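Nivmont Opens Its Sorting Hall to Visitors

September 15, 2021

Nivmont welcomed 29 guests to its Bredel site this week for an open day devoted to automated parts sorting. Visitors came from local manufacturers, two technical colleges and the regional employment office, and were received by site director Jacobus Modise.

The program opened with a short talk on the company's work in materials handling, followed by a guided walk through the sorting hall. Most of the afternoon was given to the humanoid station, where a two-armed robot with multi-fingered hands works at a belt conveyor with blue plastic bins set in front of it. The station has been under development at Bredel since January, in cooperation with the engineering firm Arnov.

Its task is to separate molded parts by type. Parts reach the station on the belt in no fixed order, and each type has its own bin. Ariel Belmonte, who leads the project for Nivmont, told guests that the layout had been kept close to that of a manual workplace, so that a person can take over the position at the end of a shift without any change to the equipment.
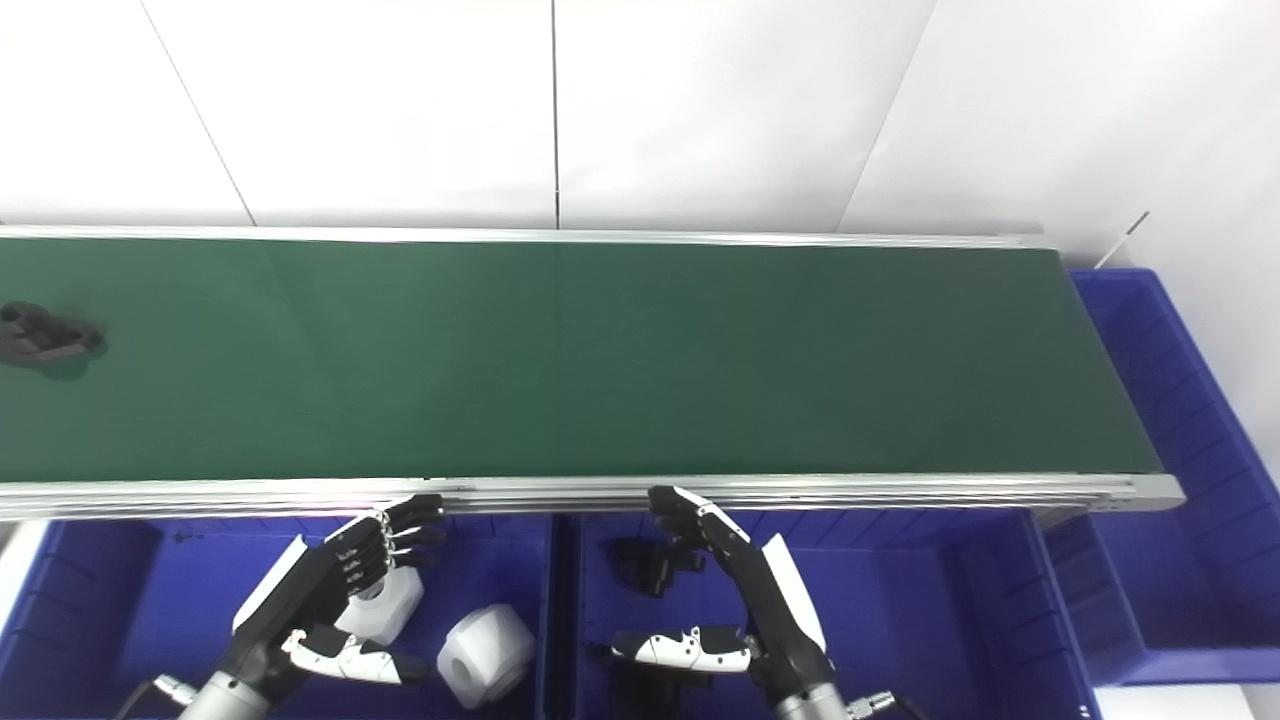
Rongrong Yu asked whether the same hands could deal with parts that arrive oily or tangled together, as they often do in a small shop, and remarked that a sorting station would be of interest to smaller firms only if it could cope with a bad batch as well as a good one.

Mr. Belmonte replied that oily parts are outside the present scope of the project. Tangled parts are to be taken up in the next phase, for which Arnov is preparing a new set of training material. He added that the present goal is a run of 1000 parts without help from an operator – a goal the station has not yet met.

Guests were then invited to watch the station in groups of no more than nine. Each group received a safety briefing and remained behind the marked line while the arms were powered. Staff explained how the position of the hands is set before a run begins, and how an operator can stop the arms from either side of the conveyor.
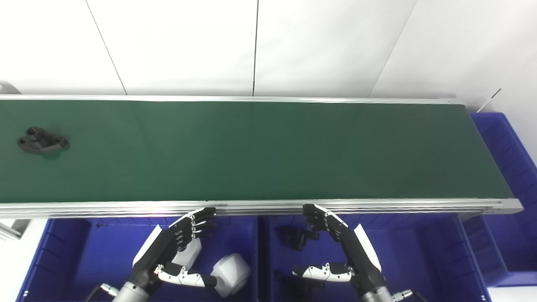

The choice of part matters a great deal at this stage. Pieces with an irregular outline can come to rest on the belt in several ways, and a grip that suits one position may not suit another. The project team currently works with 22 part types, most of them supplied by Bakalis, and plans to add others once results for the first group have been reviewed.

The afternoon closed with a discussion on training, led by Cherry Mae Tiongson. Several guests asked what skills operators would need and whether existing staff could be retrained. Ms. Tiongson said that Nivmont intends to offer a short course at Bredel – open to employees of partner firms as well as its own – and that details would be sent to all those who attended.

Firms and schools wishing to arrange a group visit to the sorting hall may contact Ariel Sebastian at the Nivmont visitor office. Requests should state the size of the group and the preferred time of day.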